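Lanham Rotor 50 Magnetic Stirrer with Hotplate

For people whose reactions take longer than their patience.
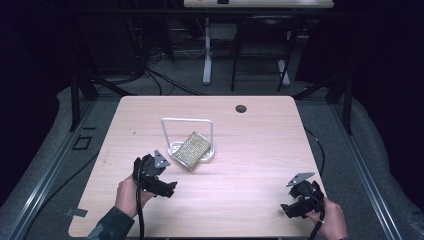
Can I run it overnight under reflux?
Overnight reflux is what it was built for. Set the external probe, clamp your condenser, switch on the over-temperature cutout and go home.

The Rotor 50 has a ceramic top, an aluminum body and 2 knobs. One knob sets heat, the other sets speed, and we have resisted every suggestion to replace them with a touchscreen. Gloves and touchscreens have never been friends.

Plate temperature: up to 300 °C
Stirring: up to 1,201 rpm (the last one came free with the motor)
Probe: PT100, included
Stir bar: one, included, and soon to be lost in somebody's waste jar

The motor holds its speed in thick mixtures, within reason. Soon-im Sun in our test lab tried it on a polymer that had already set. The stirrer stopped and showed an error code, as it should, and she had to chisel out the flask.

Not suitable for use in explosive atmospheres. If you're distilling ether, please buy something else — we'd like you to stay a customer.

Spare probes and the Barbieri support rod are sold separately. For service, write to Samuele Cocco at the Holldale workshop, which closes for most of August.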